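The dishwasher question, and why I keep coming back to cupboards

My mother rang in June to ask whether she should hold off on replacing her dishwasher, seeing as the robots would be doing the dishes soon enough. She'd heard it on the radio while she was shelling peas. I told her to go ahead and buy the dishwasher, Mum, and I've been feeling a bit guilty ever since about how quick I was, so this post is my attempt at giving her a proper answer. Put the kettle on, I do tend to go on.

I should say where I'm coming from. I spent 14 years fitting kitchens, mostly in older houses where no wall has ever met another wall at a right angle, and these days I do odd days at Prasen, a small joinery shop that makes doors and drawer fronts. So I have opened and closed a great many cupboards in my life. When people talk about household robots they talk about folding shirts and cooking dinner, but I always think about the cupboards first. Everything you want in a kitchen is behind a door. If you can't get the door open you can't put the plates away, and you can't find the pan to burn the onions in either.

We do have automation at the shop, and I'm very fond of some of it. There's a drilling machine everybody calls the Stallomach, and it will put hinge holes in panel after panel all morning without a grumble. I've seen it get through 2000 holes before lunch on a good day. But have a look at what we do for it! Every panel goes in square, against a stop, the same way up, with the thickness already typed in. Someone sweeps the chips off the bed between batches. If I lean a warped door against it and ask it to work things out for itself, it will drill a lovely clean hole in completely the wrong place, and then I will have to make another door.

A house is all warped doors, is the trouble. My own kitchen has three kinds of handle on it (the cobbler's children and so on), one drawer you have to lift a little before it will run, and a pantry door that swells up every time we get a week of rain. My hands know all of this. I couldn't write it down for you if you paid me.

I got talking about it with Kumaresan Menon, who used to do the books at Prasen and has since gone off to work on the software side of robots, much to the distress of our invoices. He's a patient man and he let me ask every silly question I had, over two pots of tea and most of a banana loaf. What surprised me was how much of the practice these days happens in simulation, in made-up kitchens inside a computer. It makes sense when you think it over. A pretend gripper can bash into a pretend cabinet all night and there's not a hinge to replace in the morning. He sent me a few pictures afterwards and I've had one of them open on the computer all week. 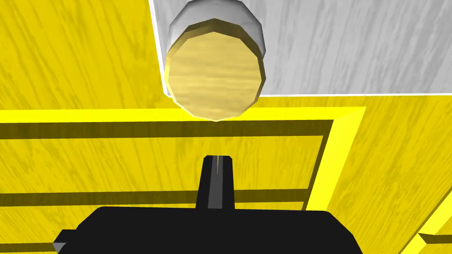
A simulated gripper just below a cabinet knob. I'd never paint a kitchen that yellow, but I do like the pale front against it.

I find it oddly touching, that one black finger pointing up at the knob. It's such a small job. My grandson was getting into the saucepan cupboard before he could walk, and he had no technique to speak of, he just hung off the handle until something gave.

But I started going through what my own hand does at a round knob, standing in the kitchen like a goose at eleven at night, and there's quite a lot to it. You come in from the front, more or less. You get something on both sides of it, or you hook a fingertip behind. You pull gently to start with, to find out if it's a door or a drawer, and if it's a door your whole arm has to swing round with it or you'll be fighting the hinge. And then there's the catch, which wants a firm tug, and straight after it lets go you have to ease off or you'll wear the door on your shin. I've been teaching apprentices for years and I never once taught anybody that.

Knobs are harder than bar handles too, I'd have thought. A bar gives you a nice long target. A knob is the size of a large button and it's round, so if you pinch it a bit off centre your grip slides away. Kumaresan agreed with me there, and I was very pleased with myself for the rest of the afternoon. He also told me that getting it to work in the computer is only the first part, and that real cabinets have a way of being stickier, heavier and greasier than anyone allowed for. I said he should come and try my pantry in a wet week.

So, can they do the chores yet? My vacuum does the hall and gets itself stuck under the Witkowska sideboard (a big ugly thing from my aunt's side, named after the family that sold it to her). At the shop, the machines do the repeating work beautifully and people do all the fiddly bits in between. As for something that could walk into Mum's kitchen cold, open the right cupboard and put the good glasses back without chipping one, I haven't met it. Kumaresan thinks it'll come sooner than I do. I told him 2072 and he laughed, but he didn't give me a date of his own, and I noticed that.

Mum bought the dishwasher, by the way. It's being delivered next week and I've been asked to come and fit it, and to look at the cupboard beside it while I'm there, as the door has started catching on the bench.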